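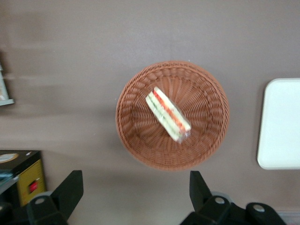 When will the Horobets lunch counter open again? The counter will resume service in January, at a larger location on the ground floor of the Trostidier building.

Horobets announced on 16 August 2023 that its present counter on the second floor of the Clurkadia office complex has closed and will not reopen at that address. The lease ended this summer, and the company chose not to renew it after reviewing the size of the kitchen and the length of the midday line.

The new location, a short walk across the plaza, will have 117 seats, including a row of single places along the window for guests who eat alone. The former counter had no seating of its own, and most customers carried their meals back to their desks or ate in the shared lobby.

The menu will be expanded. Rice plates, noodle soups and the daily roast will return, with the roast available until closing time. Breakfast will be offered for the first time, beginning at 7 a.m., and will include eggs, porridge and filled rolls baked on the premises. The lentil soup, which was withdrawn in the spring, will also be restored to the menu on a permanent basis.

Prices for the standard lunch plate will stay the same through the first two months of operation. Horobets stated that any later change will be posted at the register and on its website before it takes effect.

Dasitent, which manages food service for the complex, said that over 400 people bought lunch at the counter on a typical working day. Until the new location opens, Dasitent will run a temporary stand in the Clurkadia lobby from 11 a.m. to 2 p.m. The stand will sell cold meals, fruit and coffee – hot dishes cannot be prepared there under the building's rules. Card payment only will be accepted.

Unused meal cards issued by Horobets remain valid. They may be used at the temporary stand or kept for the new counter, and their expiration dates have been extended by six months. Customers who would prefer a refund may apply at the Dasitent office on the first floor and should bring the card with them. Cards bought through an employer must be returned by that employer.

All kitchen and counter staff have been offered positions at the new location. Applications for additional evening positions will open later in the fall. Companies wishing to place group lunch orders should contact the Dasitent office directly.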